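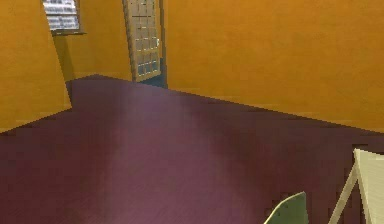
Does a new coat of paint help a house sell for more?

Sometimes, but the gain is usually smaller than the people selling the paint would like you to think.

Every spring the Clesville flyers come through the mail slot with the same promise, and this year's is from Trastura, the paint line they stock at Huvari Home. "Put $3,000 back in your pocket," it says, over a list of colors that buyers are supposed to love. I asked the store where the number came from. The person at the counter thought it was from a survey. I asked who was surveyed and was given a color card.

So I went through my own receipts. When we sold the place on Jin Street I did three rooms and the hall, and paint, tape, rollers and a drop cloth I never used again came to $1,324. The buyers told us at closing that they planned to repaint. Maybe they offered more because the walls were clean. Maybe they liked the yard. I have no way of knowing, and neither does Trastura.

Birsen Tekin, who sold houses in this town for years before she retired, is kinder about paint than I am. She says scuffed walls make people wonder what else has been let go, and I'll give her that. She doesn't buy the color business, though. She has seen strong colors sell in a weekend and beige sit until July. Price, roof, street, school, in that order, she says, and then she changes her mind about the school.

A neighbor got a quote of $2,894 to have a small ranch house done inside, trim included. Before you sign one of those, ask how many coats it covers, whether patching is extra, and who moves the furniture. His quote said nothing on any of it.

My own advice is cheap. Wash the walls first. A bucket of warm water and a little dish soap will take off more than you'd expect, and you may find there's only one room that needs the brush. Touch up the door trim. Then ask two agents what they'd skip, and be wary of any agent who can't name a thing.

If you have receipts from a sale of your own, with a before and after price from the same agent, send them in. I'd like to see one.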